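The Slow Return of the Long Lunch

In Sallo, the shops still close at 12. The baker pulls down his shutter, the school lets the small children go home, and for two hours the main street belongs to the cats. When I moved to this town of 1,252 people, I found this very inconvenient. I came from a city where I ate my lunch standing, with one hand on the telephone.

It took me one whole winter to understand that I was the one with the problem.

The long lunch almost disappeared here too. When the Kimier furniture works was built outside the town, it brought a short break and a canteen, and many families stopped cooking at midday. Then last August the works changed its hours after a request from the staff, and now many of them go home again. At De Luca, the only restaurant on the square, the owners told me that on a Friday they serve over 19 lunches, and most guests stay until the coffee is cold.
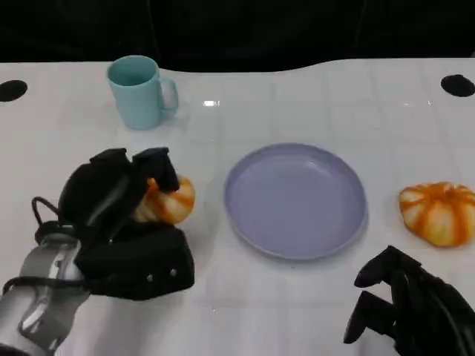

A mug and a lavender plate on a white table.

What do people eat? Mostly simple things. Bean soup, bread, an egg, some greens with vinegar. My neighbours say that the food is less important than the sitting. You must sit, and you must not look at the clock before the fruit comes.

I tried to keep this habit during a month of work in Greteo, where everybody eats at the desk. On the first day I took my bread to a bench by the river and stayed one hour. By the second week, 2 colleagues were coming with me, and one of them had started to bring soup.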